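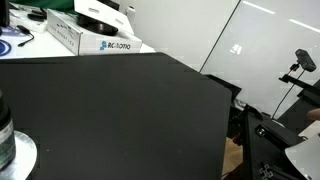
The Bridville office will complete its workroom clearance in September, ahead of the move to the Jaltley building. All shared work surfaces are to be cleared by their regular users before the packing crews arrive. Items of the kind now standing on the white table, such as a cardboard box with its flap raised or a thin black cable with its plug, should be sorted first, as small parts are easily separated from the equipment they serve. Original packaging should be kept wherever it survives. Cables must be coiled, tied and labeled with the name of the device to which they belong.

Packing materials may be collected from Room 409 from 11 a.m. Each section will receive cartons and a roll of labels supplied by Leris, the firm engaged for the move. Glass jars and bottles are not to be placed in the general cartons. They should be taken to the supply counter, where divided crates are available.

Large boards and loose panels will be moved separately and should be left flat, with nothing stacked on them. Staff who have borrowed items from the Tanabe storeroom are asked to return them before packing begins.

Completed inventory forms should be sent to Daichi Sasaki, Office Services, extension 1200. Two copies are required for each section, and one will be returned with the cartons on delivery.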